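Notebook, July, back bench

Sourdough rye trials, carried on from the last entry. I meant to write this up while the kettle was on and then, as usual, got talking to Nicanor Ibarra about his mother's caraway loaf, so forgive the tea stain and the wandering order of things.

The Draltby starter has come good at last. I'd been feeding it equal weights of flour and water and it sulked all through the cold spell, so I went back to 100 g of the old culture with a bit less water and tucked it up near the hot water pipe. By 11 this morning it had a lovely domed top and smelled of green apples (the Lins one still smells like nail polish, poor thing, and I'm giving it two more feeds before I give up on it).

Dough for today: 1000 g flour, mostly the dark rye from Kastenier, the rest plain baker's. Nicanor reckons the Kastenier grind is coarser than the last bag and I'm inclined to agree, it drank up the water and asked for more. Salt went in late. I forgot it, then remembered with my coat half on. 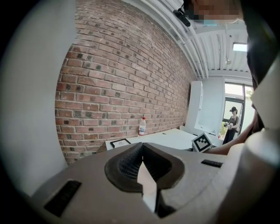
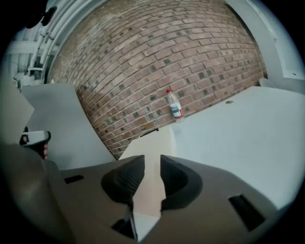
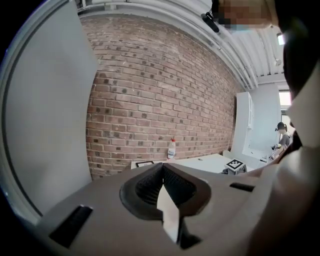
July. Brick wall in the first two; water bottle with the red cap in the second.

Crumb on the first loaf was a little gummy near the base, though the flavour was the best we've had, properly sour with a bit of malt at the end. I cut it too soon, I know, I know. The second is wrapped in a tea towel and is not to be touched until tomorrow, however good the smell gets!

To do: write the bag date on the Kastenier flour, find the lid for the Clullevex crock, ask Nicanor whether his mother toasts her caraway first or puts it in raw. Also try a longer bake with the oven turned down for the last half, and see if the colour holds. Leftover starter is in the jar marked "pancakes" if anybody wants it.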